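Three-legged stool, flat-packed

Gallery - 4 pictures

I've been promising to put more of the small furniture builds up on here, so let's start with the littlest one. It's a white stool with three legs and a triangular base, the kind you can carry up two flights of stairs under one arm, and it was put together on a tabletop with a black cloth over it. I like a cloth for this sort of job. White shows every mark, and once you've dragged a leg across a bare worktop you'll be looking at that scrape for years!

The box first. I keep boxes far longer than I should (there's one from a Strömberg bookcase in my loft that I'm fairly sure has outlived the bookcase) but a good open carton next to you while you build is worth having. Bits go in it, bits come out of it, and at the end all the rubbish goes in and you fold the flaps over. 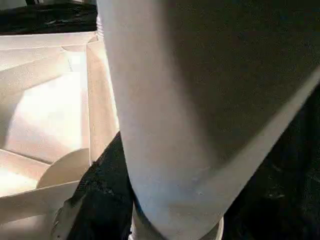

My other habit is to get everything out before I start on anything. Corey Mudgway, who got me into all this when we shared a workshop in Prunville, builds straight from the box with one hand still rummaging in it, and he's quicker than me by miles. He has also put a Clillberg shoe rack together upside down, and had to be told by his mum.

Now, screw-in legs. I love them. No Allen key, no little bag of dowels, no wondering whether you've got the long bolts or the slightly less long bolts. The one thing to watch is the first turn. Hold the leg dead straight, turn it backwards a touch until you feel it drop, and only then go forwards. If it's stiff straight away, stop and back it out - forcing it is how you end up with a wobbly stool and a bad mood. 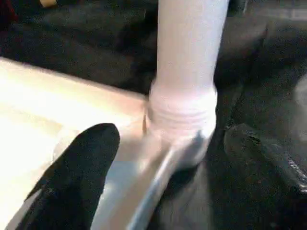 I learnt that on a Nuller side table, model 801 if anyone else had the misfortune. I got one leg in crooked, decided it would probably straighten itself out, and spent nearly 20 minutes getting it back off again with a rubber glove. The table lived in the hall after that, with a plant on it, leaning very slightly towards the front door.
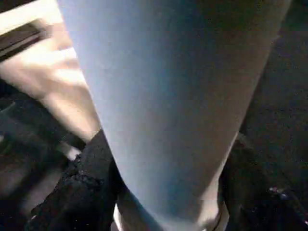
People ask me whether it's easier with company, and for a stool this size I'd say it doesn't matter much. Bigger things, yes, get someone in and give them a biscuit. I do like a bit of bustle round the table though, and that blur of what looks like an arm going past on the left is pretty much what my own builds look like from start to finish. Just agree who's tightening what, or you'll both think the other one did it.

Next, the order of things. Put all three legs in loosely and only then go round and tighten each one, a bit at a time. I used to do one leg up to the hilt before starting the next, and it always seemed to leave me fighting the last one. 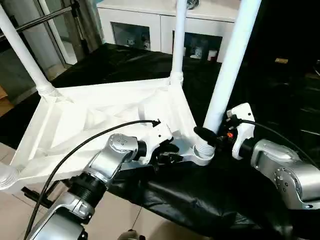

Hand tight is plenty, by the way. Give it a week of being sat on and then go round once more, as they do settle. Mine at home gets a twist whenever I hoover under it, so not as often as it ought to.

Next gallery will be the bathroom shelf with the 6 hooks, if I can find the hooks.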